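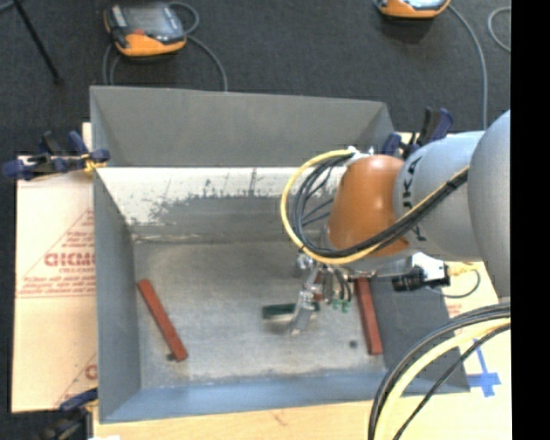 6 de febrero de 2020
Por la redacción de Giltby

Sacar piezas sueltas de un cajón es de las tareas más aburridas de un taller, y también de las que peor se le dan a una máquina. Una persona mete la mano, tantea y saca la barra sin pensarlo. Un brazo tiene que decidir por dónde agarrarla, no golpear la pared y no enredarse con lo que hay al lado.

En Stosmont, un taller de mecanizado, llevan desde diciembre midiendo la diferencia. De 700 intentos, el brazo completó 542 sin ayuda. Los fallos se concentran en las piezas pegadas a la chapa, donde los dedos de la pinza no caben - o caben, pero no pueden abrirse. Con dos barras y un bloque en el fondo, cada extracción tarda 8 segundos. Un operario tarda menos de la mitad.

El programa de agarre es de Jaiswal, que lo probó antes con 400 objetos de cocina. Los vasos y las cajas fueron bien; los trapos y las bolsas, mal. Por eso en la empresa no hablan todavía de recoger una casa.

Nisten, que fabrica herrajes, ha pedido ver los resultados del taller antes de comprar nada. Su duda es el turno de noche: si el brazo se para y hay que despertar a alguien, las cuentas no salen. Stosmont repetirá la prueba con el cajón lleno.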